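From: Gisela Vogler
To: tiltham-users
Subject: Re: [tiltham-users] left arm keeps driving into the blocks after reset

Gerd Ostermann wrote:
> Gisela, your note from this morning lost me a bit. Are you saying
> the left arm ignores the height limit completely, or only after a
> reset? We have the same two-arm table scene loaded at Steinbach and
> have not seen anything like it. Also which arm config, the old one
> or the one Helmi put up in March? And is this sim only? If there is
> any chance it happens on the real table I want to know today, we
> have people standing next to ours.
>
> Gerd O.

Gerd, sorry, was typing between two meetings. Longer version, still in a hurry.

Only after a reset. First run from a cold start is fine, every time. Then reset the scene, run the same pick again, and the left arm comes down over the blocks and doesn't stop where it should. Fingers go into the top of the cluster, the solver freaks out, blocks shoot off across the table. In sim it's kind of funny. On the real thing it's a bent gripper or somebody's hand.

Config is the new one, Helmi's. Haven't gone back to the old one yet, will do tonight.

Stills from the sim, so we're all talking about the same table:
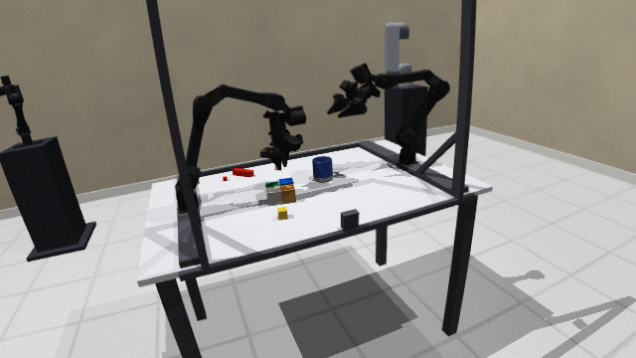
Left gripper over the blocks, right one open in midair.

The task if you don't have it in front of you: left arm picks from the cluster in the middle, right arm stays up and clear. Container isn't used in this one. Right arm has never misbehaved, not in any run, so I've stopped looking at it.

What I did. 100 runs with a full restart between each, no contact at all. Then the same job with only a reset in between, and 2 of the first batch went straight into the blocks. I let it keep going over lunch and stopped at 257. By then it was bad often enough that I quit counting and started reading logs instead.

The log is the ugly part. The height limit for the left arm is there, correct number, loaded. But the check compares against the table height from before the reset. The reset reloads the table and the check never hears about it. So the limit is "on", the status light in the panel is green, and it's guarding a table that isn't there anymore. Right arm gets its table height from a different place, don't ask me why, Gerd Buschmann wrote that part. 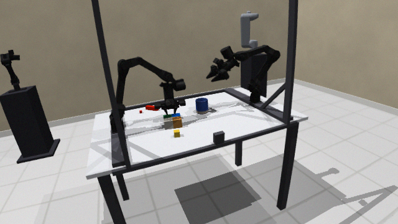

Same layout, left fingers just above the cluster.

If you want to try it: load the scene, run the pick once, reset from the panel (NOT from the script, the script reset does a full reload and hides the whole thing), run again. Watch the left wrist height in the readout. If it goes below the limit and you get no stop, you've got it. Do it a few times before you decide you don't have it, we had long clean stretches.

My guess why Steinbach hasn't seen it: you reset from the script. Edeltraud told me you all do. Please check, becuase if one person over there uses the panel button you may have it too.

Now the bit you really asked about. The real table at our end runs on the same Indska controller build, and the height check is the same code. I haven't seen it fail on hardware. I also haven't tried and am not going to with the arms powered. Edeltraud Kröger pulled the key on ours before lunch and it stays pulled until there's a fix. I'd do the same at your place. At the very least nobody inside the fence after a panel reset, and speed down.

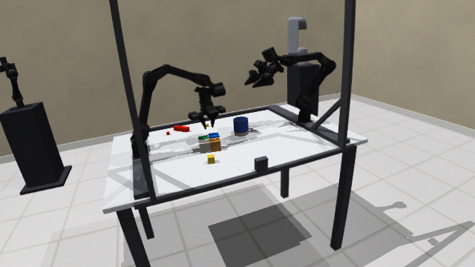
Does the emergency stop still work when the height check is wrong?
The e-stop is wired separately and cuts power to the arms no matter what the software thinks, so it still works, but somebody has to be close enough to hit it and quick enough.

Putting that in here because three people have already mailed me off list with it. The e-stop is not a replacement for the check. The drop from the hover height to the blocks takes less time than you'd need to get your hand to the button. I wouldn't trust mine anyway.

Things I ruled out so nobody repeats them:

- gripper model. Swapped it, same result.
- block positions. Moved them around, took the yellow one out completely, no change.
- physics step size. Smaller step makes the crash look nicer, that's all.
- network lag. Ran it all on one machine.

Not ruled out: the old config, and the Lorkomance plugin, which has its own idea of where the table is. Gerd B., can you look at the plugin? You know it, I don't, and I'd rather not poke at it with a deadline on.

Workaround for sim people who just need to get work done: don't use the panel reset. Close the scene, open it again. Slow but clean. Or call the script reset. Please don't "fix" it by raising the height limit, I know of one group that did that and all it does is move the problem up a bit.
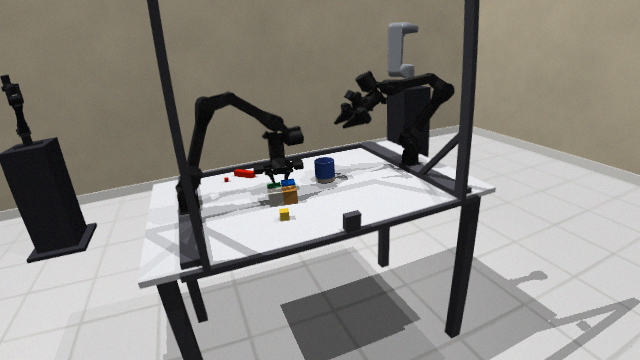
Also if you log your runs, turn on the full pose log for the left arm before you start, the short log rounds the height and you can't see the drop in it. Cost me most of the morning. Send me the log from the bad run and the one right before it, both please, the one before is where the old table height comes from.

Helmi Valtonen is back online at 4 and has said she'll look at the reload order first thing. If she has a patch I'll post it to this list, in the same thread, so don't start a new one. And even with a patch I want to see a long batch of panel resets go through clean before anyone puts the key back in.

Gerd O., call me if Steinbach can't stop its table today, and I'll talk to whoever needs talking to.

Gisela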